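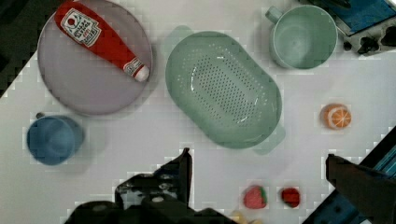
Questions we keep getting about the Taltitz study

What did you find, in one sentence?

A robot arm that has been told it may give up on a grasp and start again clears more of the table than one that has been told to be brave.

That sounds obvious. Did you need a study?

We thought so too, which is why Leidy Cárdenas put it off until July. The obvious version says that giving up costs time and therefore gives a worse score. Most of the systems we had read about were trained on tidy demonstrations in which the person driving the arm never fumbled. We wanted to know what happens if you keep the fumbles in.

So you trained it on mistakes?

On mistakes followed by a recovery. A mistake with no recovery teaches the arm to make the mistake, and it learns that very quickly. Yurani Castaño sorted the recordings by hand and threw out any where the driver just stopped and swore. We kept 130.

Who did the driving?

Yurani, Eliécer Puma and Bjartur Hafstein. Bjartur is the slowest of them and his recordings turned out to be the most useful, a fact he has brought up at lunch since.

What is the task?

Toy food and kitchen things are laid out on a white table. The arm is given a short written instruction, such as "put the strawberry in the bowl", and gets 4 minutes. It is not told where anything is. The layout changes between trials, and whoever changes it isn't allowed to watch the previous trial first, as we caught ourselves being kind.

Why toy food?

Real strawberries have a short career in a gripper. Toy ones also stay the same shape from one week to the next, so a failed grasp on Monday can be compared with a failed grasp on Friday.

What counts as giving up?

Opening the fingers and moving back up to a clear height before the time limit, with nothing held. The arm then looks again and picks a new approach. We allow 3 of these per object. Without a limit it would happily spend the whole trial changing its mind, and we have the recordings to prove it.

Which objects are hardest?

Small round ones come first. The strawberry rolls if you touch it off centre, and the half orange is fine until it lands cut side down. 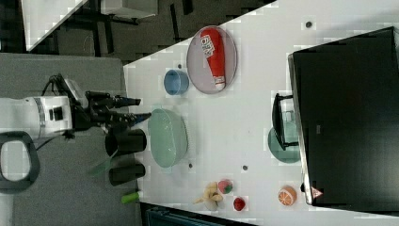
Bottles are a different sort of trouble. The arm can usually get hold of one, but it has opinions about which end, and an instruction to stand a bottle upright goes badly if it picked the wrong one. Cups are mostly solved, provided they aren't too close together.

Does it know when it has failed?

Sort of. It has no separate failure detector. It learned from the recordings that closed fingers with nothing between them are usually followed by going back up. Whether you call that knowing is a question for Gilberto Lozano, who will answer it at length.

Where does it still go wrong?

It sometimes gives up on a perfectly good grasp. This happened in 7 of the final trials, nearly always with pale objects on the white table. We suspect the contrast and haven't proved it.

Will it work in my kitchen?

No.

Can I have the recordings?

Yes, once we have finished renaming the files, which were named by three people with three systems. Write to the Taltitz list and you'll be told when they're up.

Last updated Tuesday, September 12, 2023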